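4. Naming of vessels and small wares in resale listings

4.1 Material

The listings come from Zomley, a regional resale site whose sellers write their own titles and choose one category from a fixed menu. We kept every listing in the kitchen and nursery menus that had a title of at least two words and a seller location in Vuklow or Conneely. After the removal of reposts this left 2,298 titles by 195 sellers. Titles were stored as typed, including spelling errors, and collection closed on 15th July. Prices and buyer messages were not kept.

Each title was split into a head noun and its modifiers. The head noun is the word that names the item (cup, tray, dish), and a modifier is any word or phrase that narrows it. Tagging was done in Ornine with the default noun list switched off; the default list merges "mug" and "cup", and the difference between those two words is part of what we wanted to measure. Two coders worked through all titles separately. Where they disagreed on the head noun, the title was read again by both and a joint decision was entered. Titles that still had no agreed head noun, mostly mixed lots, were set aside and are treated in Section 5.

4.2 Head nouns

Open, low vessels gave the widest spread of names. The same seller could use "tray", "dish" and "plate" for items with near-identical stated measurements, and the choice followed the menu category more closely than it followed size. In the kitchen menu "dish" was preferred when depth was given in the title, and "tray" when only length was given. Tall vessels behaved differently. Sellers settled on "cup" or "mug" early and seldom changed, even across listings made months apart.

A raised rim complicates the picture for the low group. From the side, the wall of such an item takes up most of what a buyer can see, and the inner surface is reduced to a thin band; from higher up, the proportions reverse. Sellers who mentioned the wall at all ("high sided", "with edge") were more likely to choose "tray". We did not code viewpoint in the sellers' own photographs, and the link between viewpoint and noun is left open.

Figure 4. Low and tall vessel forms: shallow tray with orange outer wall, speckled cup. Right: toy grapes.

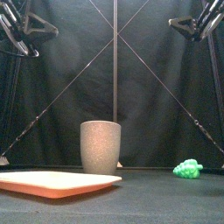
Modifiers were counted by type and by position. Color was the most common type in both towns, followed by material and then by condition. When color and condition occurred together, condition came first in nearly all Conneely titles ("used blue cup"), while Vuklow sellers placed it last, often after a comma. We have no firm account of this. It may reflect an older title form on the site, which had a separate box for condition and appended its contents to the end of the line.

Surface pattern was rare as a modifier -- even for items whose description field mentioned it at length. "Speckled", "spotted" and "flecked" were used without any stable contrast, and were collapsed into one class for the counts. Two-color items were usually titled by the outer color alone.

4.3 Toy food

Toy food appears in both menus and was kept for that reason. Here the head noun is a problem in itself. In "toy grapes" the head is plainly "grapes", but in "ice cream toy" it is "toy", and the two forms are used for goods of the same kind. We followed word order and did not try to correct for meaning. Under this rule the food word is the head in most fruit titles and a modifier in most titles for sweets.

The word "toy" was dropped altogether in 3 percent of nursery titles, where the menu presumably made it unnecessary. It was never dropped in the kitchen menu. Sellers who offered a toy together with a vessel nearly always named the vessel first and joined the toy with "and" or "with"; for these titles only the first noun was counted, and the second was logged in a free field.

Figure 5. Vessel with toy contents: gray cup holding a small ice cream cone. Left: pink elongated form of the low group.
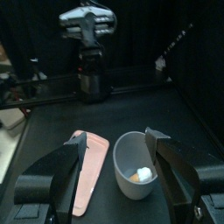 4.4 Agreement between coders

Agreement was computed on head nouns first and on modifiers second, before any joint decisions were entered. It was higher for tall vessels than for low ones in both towns. Most disagreements in the low group involved compound nouns such as "tray dish", where one coder took the first word as a modifier and the other treated the pair as a single name. A rule for compounds was added in April, and earlier titles were recoded under it -- the counts in Section 4.2 use the recoded set.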